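Filed under: Lab Notes / Methods / Cell Safety
Last updated: April

Pre-run inspection checklist with comments: contact-probing disassembly of desktop computers, Cell 2 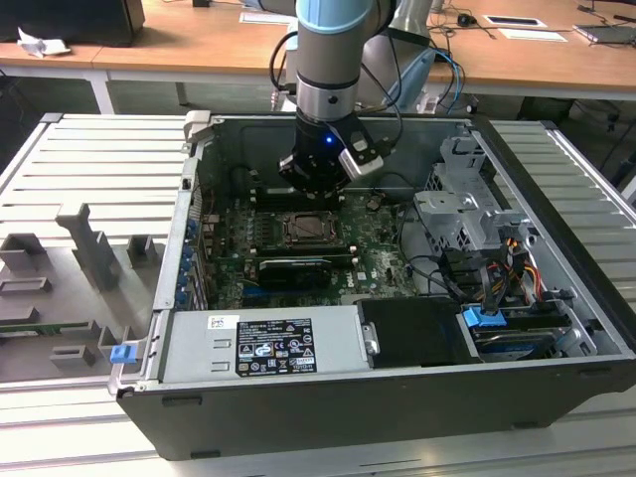 1. Scope

This checklist covers the arm cell used for the contact-probing trials on desktop computer cases. It is completed before the first run of a session and again after any change of gripper fingers, case model or fixture position. The comments under each item were added during the trial series by Guilan Jiang and the two operators who shared the cell. They are kept because several of them explain numbers that appear in the results.

The method in short: the arm approaches a component from above at low speed, touches it at a planned point, and reads the contact force at the wrist. The force profile during the first millimeters of travel is used to decide whether the part is fixed, latched or free. Only then is a grasp planned. The comparison method (vision only) plans the grasp directly from the camera view. Both methods run with the same gripper, fingers and speed limits, so every item below applies to both.

2. Power and stored energy

2.1 Case disconnected from the wall. Power cord removed from the room side of the cell.
Result: Pass.
Comment: Cord goes on the hook outside the guard line. Do not coil it on the platform.

2.2 Power supply switched off and front power button held down for ten seconds with the cord out.
Result: Pass.
Comment: This drains standby charge only. It does not make the inside of the supply safe. The supply housing is never opened in this cell, by the arm or by hand.

2.3 Coin cell on the motherboard removed or covered.
Result: Pass with comment.
Comment: Covered with tape on two early cases and the tape edge changed the contact reading when the finger brushed it. Remove the cell where it can be reached. Where it cannot, tape it and mark the area as no-probe in the plan.

2.4 No lithium packs anywhere in the case.
Result: Pass.
Comment: Check aftermarket cards. One donated case had a storage card with its own battery backup.

3. Case and platform

3.1 Case on its side, side panel off, open face up.
Result: Pass.

3.2 Case seated flat on the slotted platform. Push test at each corner, no rocking.
Result: Pass.
Comment: Rocking is the most common reason for a bad profile. A case that tips by a small amount under the probe gives a slow rise that looks like a latched part. We lost most of one afternoon to this before the push test was added.

3.3 Stops tightened in the slots. Torque per the Brastell clamp sheet.
Result: Pass.
Comment: The stops creep if they are only hand tight. Mark stop and platform with a paint pen and compare the marks at the end of the session.

3.4 Sheet metal edges checked for burrs within reach of the fingers and the cables.
Result: Pass with comment.
Comment: Drive cages are the worst. Wear cut-resistant gloves when checking. File or tape the burr, then log it.

3.5 Loose screws, standoffs and clips removed from the case and from the platform slots.
Result: Pass.
Comment: Use the magnet wand in the slots. A screw in a slot will not hurt the arm but it will lift a stop.

4. Arm, wrist and gripper

4.1 Gripper indicator light on and steady after startup.
Result: Pass.
Comment: A blinking light means the gripper has not finished its reference stroke. The controller will accept motion commands in this state, so the operator has to look.

4.2 Fingers seated and screws tight. Check for bent tips.
Result: Pass.
Comment: A bent tip shifts the contact point. We replaced one pair during the series and repeated the affected runs.

4.3 Cable loop along the arm clear of the wrist through full wrist rotation.
Result: Pass with comment.
Comment: This is the item that fails most often after a finger change. With the wrist turned toward the drive cage, a loop that is too long can reach the case wall. With a loop that is too short, the cable pulls on the wrist and the force reading picks up an offset. Run the slow rotation routine and watch it all the way through. Do not check one end of the travel and assume the other.

4.4 Force sensor zeroed with the gripper hanging free, fingers open.
Result: Pass.
Comment: Zero again after lunch. Drift over a half day was small but visible in the Telier log viewer.

4.5 Speed limit set to the probing value before the arm enters the case.
Result: Pass.
Comment: The limit is stored per program. Loading an older program restores the older limit. Read it off the pendant, out loud, before enabling.

4.6 Force stop tested against the foam block.
Result: Pass.
Comment: Three presses. All three must stop the arm. If one fails, the cell is closed for the day.

5. Inside the case: no-probe zones

5.1 Processor socket marked as no-probe when empty.
Result: Pass.
Comment: Contacts in an open socket bend at forces well under our stop threshold. The profile is also useless for classification, as the retention frame and the contacts respond differently a short distance apart.

5.2 Power supply label area allowed for contact. Vent areas marked as no-probe.
Result: Pass.
Comment: The flat housing is a good reference surface. We take one touch on it at the start of each case to confirm the height offset.

5.3 Cable bundles marked as soft.
Result: Pass with comment.
Comment: Soft means the arm may push a bundle aside but may not close the fingers on it. The vision-only method had trouble here. It planned grasps on parts with cables lying over them, and in several runs the fingers closed on part and cable together. The contact method caught most of these, as a bundle gives a long soft rise before anything rigid is felt. Route bundles as they came. Do not tidy them for the run.

5.4 Expansion cards: slot lock position recorded before the run.
Result: Pass.
Comment: The recorded position is the ground truth for latched or free. It was left blank for a handful of early runs and those runs are excluded.

5.5 Drives and drive trays: tray handle position recorded, tray not half-seated.
Result: Pass.
Comment: A half-seated tray reads as free at first touch and latched a moment later. Interesting, but not part of this study.

6. Surroundings

6.1 Operator desk behind the cell outside arm reach at full extension.
Result: Pass.
Comment: Verified with the arm at its limit, power low, one person on the stop. Paper on the desk should be weighted or put away when the ceiling fan is on.

6.2 Emergency stop within reach of the operator's seat and of the door.
Result: Pass.

6.3 Hanging cables behind the arm tied off above platform height.
Result: Fail, corrected.
Comment: A tie had let go. Replaced and rechecked with the slow rotation routine before the first run.

6.4 Second person in the room for any run with a new case model.
Result: Pass.

7. Notes on the results

The full series was 1110 probing runs, split over the case models on the shelf. Of these, 592 were on parts recorded as latched. The remainder were on fixed or free parts. Runs excluded under item 5.4 are not in the total.

The contact method separated fixed from free parts with few errors. Latched parts were harder. Most mistakes were latched cards read as fixed, which is the safe direction: the arm declines to pull. The unsafe direction (latched read as free, followed by a pull) happened less often than with vision only, and the force stop ended each such pull before visible damage to the board.

The cost is time. Each touch adds a slow approach and a settling pause. For a case with many parts this is noticeable, and we do not claim the method is ready for a production line. Two touches per part gave better separation than one. A third touch gave no benefit we could measure.

A separate set of 100 runs was made with the stops deliberately loosened, to see how much item 3.2 matters. Performance on latched parts fell to a level where the method had no advantage over vision. Anyone repeating this work should fix the case down properly before adjusting any threshold.

The threshold values came from the Cosgrove parts set and were left unchanged for the Brirnex cases. A per-model threshold would probably do better — we did not test it.

8. Sign-off

Items failed and corrected: 6.3
Items open: none
Cell released for runs: yes
Checked by: Guilan Jiang
Next full inspection: at the next finger change or case model change, whichever comes first

Comments (4)

benchtop_rk
On 4.4, do you zero in the same wrist orientation you probe in? We saw an offset from gripper weight when the two were different.

Guilan Jiang
Yes, same orientation, fingers down. The checklist should say so. I will add it to the item.

mpells
Our lab had the 5.3 problem with cables for months. Did you try a side approach instead of from above? The drive cage leaves some room on certain models.

oldfixtures
Paint pen marks on the stops is a good tip. We use a scribe line but it gets hard to read after a while. Is the slow rotation routine available anywhere, or is it specific to your controller?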